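Progress report, Horkside touring site upgrade
May 10, 2023
To: Lubis grants desk

Quick one as promised, fuller version with the receipts once the office printer is mended.

**Where we are**

Hard standings: done. All 24 pitches on the lower field now gravelled and levelled, the two at the bottom by the stream took twice as long as the rest. Ground much softer than the survey said. Had to dig out and put in a second layer of stone. Motorhomes over the heavier weight limit can go on any of them now, which was the main thing you asked for in the first round.

Hook-ups: posts in, cable in, not all live. The top row has passed its test and is in use. Lower row waiting on the electrician coming back with the right breakers, he was sent the wrong ones. No charge to us for the second visit, have that in writing.

Waste point: the drive-over drain is in and working. Slope is a bit mean on the exit side so we've asked Hesura to come back and feather the tarmac. Longer vans were catching their tow bars. They've agreed, no date yet.

Fresh water: new tap stand by the gate, threaded fitting so people can use their own hose. Second one still to do. 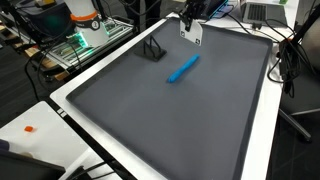 Shower block is the bit that's behind. Floor tiles up, old boiler out, new boiler sat in its crate in the barn. Plumber had hoped to start straight after Easter but was held up on the Cadport job, so we lost three weeks there. Portable showers hired in the meantime, guests mostly fine about it, a few grumbles about the walk in the rain. One refund given.

**Money**

Spent since last report: £690 on extra stone, £507 on the portable shower hire. The stone comes out of contingency. The hire wasn't in the orginal budget at all and I'd like to move it across from signage, if you're happy with that. Signage can be done cheaper, we've got posts left over from the fencing. Need a yes or no from you before the next claim goes in please.

Everything else on the sheet is on or under. Gravel delivery came in under, as we had the lorries tip on the track and moved it ourselves.

**Bookings**

Good. Bank holidays full. Midweek is slower but better than last spring, and more people staying a second or third night, partly I think the hook-ups. Several with older campervans asked about a spot to do small repairs under cover. Not in the plan, just noting it for a future round.

Awning damage in the April wind, not ours but we've put up a notice about pegging down and are looking at a hedge along the west side. Saplings rather than panels, cheaper, but slow.

**Next**

- Lower row tested and switched on
- Shower block pipework, then tiling
- Hesura back for the exit slope
- 2nd tap stand
- Signs, once I know about the money

Shower block should be open well before September, which is the end date in the agreement. Not asking for an extension. Will say early if that changes.

Site visit any time you like, just ring first becuase the main gate is shut while the plumber has his trench open, and you'd need to come round by the farm lane.

Horkside site office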